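Is simulated practice worth anything for a club arm, or are we kidding ourselves?

Asked in Clubs and Competitions – 3 answers – viewed 1,000 times

I help with an after-school robotics club, 22 students, one real arm between them. This year the kids want to do most of their pick-and-place work in a simulator called Promden and only move to the real arm for the last 2 weeks before the regional event in January. Their argument is that everyone gets a turn. My argument is that I have watched a lot of things work nicely on a screen.

The part that bothers me most is vision. They train the thing on pictures from a pretend wrist camera, in a pretend room, and then they expect it to find a block under the lights in our cafeteria. One of the students told me they "randomize the backgrounds" so it will be fine. I asked what that meant and got a shrug.

Has any club done it this way and had it hold up? I don't need the sales pitch, I've read the Zollasix page already.

Edit: the arm is a Clellano, the older one with the two-finger gripper. No, we can't buy a second one.

Answer 1 (accepted)

We did this two seasons running, so here is what I can tell you. It held up partly. I'd be wary of anyone who tells you it held up completely.

Motion carried over fine. The kids learned how the joints behave, where the arm folds up on itself, how wide to open before going down on something. When they got on the real one they broke fewer things than the year before, and I'd credit the simulator for that.

Vision was another story. Our first model scored well on the screen and then found the block in 2 tries out of 40 on the table. The group had changed the background colors and thought that was the end of it. What they had left alone was the lighting, the same flat even light in every single view. Our gym has windows down one side.

Second season they did it over. Busy surfaces, plain surfaces, hard shadows, the camera looking off at odd angles where there is nothing useful to grab. It was better. I still wouldn't call it good, and we ended up adding real pictures from the real table, which took one long evening and helped more than the previous month did.

So my advice is don't wait until the last 2 weeks. Put the real arm in front of them early, even for one afternoon, and let it fail. And ask to see the views they train on. If a student can't tell you what changes from one to the next, it's a shrug there too.

The write-up from our second season went in the club bulletin and I'm pasting the relevant bit, since people always ask. Suryani Ginting wrote it, she was the student lead on the camera side.
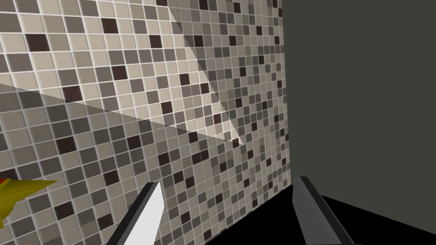 Vol. 2, No. 4, p. 22

"In this wrist view the gripper is open with nothing in it. We kept views like this on purpose. The light makes a sharp edge that goes right across the mosaic tiles and doesn't follow the grout, and our old model would have called that edge the side of an object. The yellow thing at the far left only shows a pointed piece of itself. We argued over whether a piece that small should count as 'object present' and decided yes, but I am still not sure it was the right call."

I like that last sentence more than the rest of the article, to be frank. The other pages are mostly charts.

Answer 2

just use the Govindasamy settings file, everybody in our league does, turn the randomizing all the way up and leave it overnight. works great

Comment from the asker: Works great on the real arm, or on the screen?

Reply: havent put it on the arm yet but the numbers are really high

Answer 3

I'd push back a little on the accepted answer. You can fix the lighting and still lose on the gripper. Ours closed perfectly in Promden every time and on the real table the blocks slid out, and no amount of picture work was going to help that. Check how your version handles friction before you spend a month on shadows. The default was far too sticky when we used it – maybe they've changed it, I haven't looked.

Also 22 kids on one arm is a scheduling problem before it is anything else. We put a sign-up sheet on the door with short slots and it got more real practice done than I expected. Simulator for whoever is waiting.

Comment from the asker: Friction wasn't even on my list. Adding it. We'll try the one-afternoon idea first and I'll post what happens, good or bad.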